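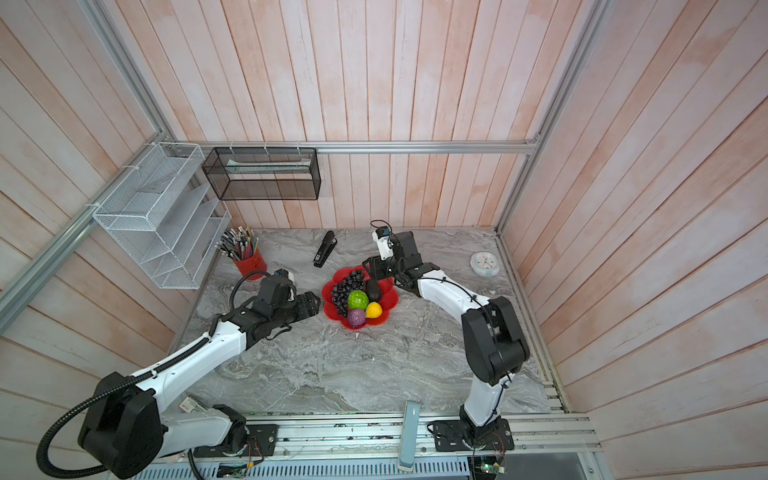

Materials and Methods

3.2 Table settings and the grouping of fruit

The study examined how small household objects are grouped when they share a single dish. Settings were prepared at two sites, Lutthorpe and Wendcombe, following the list of objects drawn up for the Hamel survey of domestic tables. Each setting was built on one tabletop and remained unchanged while it was recorded. In all, 21 settings were used, of which 8 contained fruit. The remainder held writing materials, cups or folded cloth and are treated in Section 3.4.

Figure 1. A fruit setting on the gray marble tabletop. Five pieces of artificial fruit share a red, flower-shaped plate with scalloped edges.

Artificial fruit was chosen for all fruit settings. Real fruit changes color and softens over a period of days, and earlier work at Stonden found that raters responded to ripeness even when they were asked only about placement. The pieces differ in size, outline and color. In the setting shown in Figure 1, the grapes form a large, dark purple cluster that takes up much of the upper left of the plate, with a dark avocado to their right. A bright green, textured fruit resembling a custard apple lies in the middle. The two smaller round or oval forms, a purple fruit and a yellow lemon, sit side by side toward the front and right.

The choice of plate received separate attention. A scalloped rim gives no straight edge against which objects can be lined up, and raters who described a fruit as "at the corner" of a dish were asked to restate its position in relation to a neighboring piece. Plain round plates and one shallow oval dish were used in the other fruit settings. Plate color was recorded but was not treated as a variable – the number of settings was too small to support the comparison.

Raters were shown each setting once and asked to name the groups they saw, beginning with whichever seemed most obvious. No limit was placed on the number of groups, and a single piece could belong to more than one. The procedure produced 1,886 group statements, which were coded by Jérémie Gaillard and a second reader working separately. Statements that named only a color were kept apart from those that named a kind of fruit. Where the two readers disagreed, the statement was discussed and, if no agreement was reached, entered under "other." Coding was completed in June 2026.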